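1/ Switched the workshop from Grelter spray to Oleck concentrate for hard surfaces in August. Notes on dilution follow.

2/ Label rate is 1:40 for sealed tops, 1:10 for grease. At 1:40 you get 50 ml in 2,000 ml of water. Measure the concentrate first, then fill slowly – it foams.

3/ Contact time matters more than strength. Leave it two minutes, wipe with a flat cloth, then go over once with plain water. Skipping the rinse leaves a dull film on dark mats.

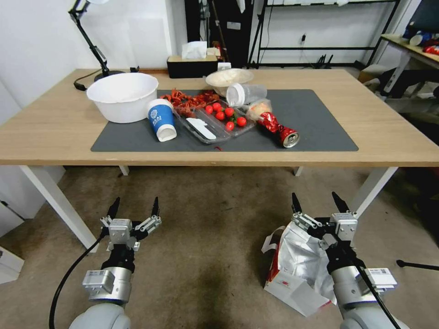 White basin, grey mat, tomatoes in the tray.

4/ Hard water at the Brutdale site leaves spots on metal legs at either rate. Drying by hand fixes it.

5/ Not tested on oiled wood yet.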